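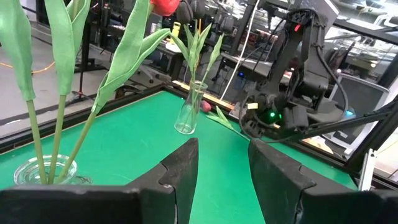
Jocelyn Espiritu me escribió para preguntar si los tulipanes siguen creciendo en el jarrón, que los suyos se le tuercen enseguida. Pues sí, siguen creciendo, y por eso yo los recorto cada dos días.

4. Arreglo con tulipanes

4.1 Saca los tallos de uno en uno y déjalos tumbados en la mesa. Yo quito las hojas que quedarían bajo el agua, ¡pero solo esas!, que las demás visten mucho.

4.2 Corta la base en recto con un cuchillo afilado (las tijeras de cocina me aplastan el tallo).

4.3 En el cuenco bajo, echa 150 ml de agua fría. Si los tallos son largos se irán hacia un lado – a mí me gusta así, déjalos caer.

4.4 En el jarrón alto y estrecho va un solo tallo. Apóyalo en el borde y gíralo hasta que te convenza.

Nota: nada de narcisos recién cortados en la misma agua, sueltan una savia que estropea los tulipanes.

Precaución: no levantes el cuenco lleno por el borde. Vacíalo primero, sécate las manos y luego muévelo.

4.5 Cambia el agua a diario y sigue con el apartado 5, Limpieza del cristal.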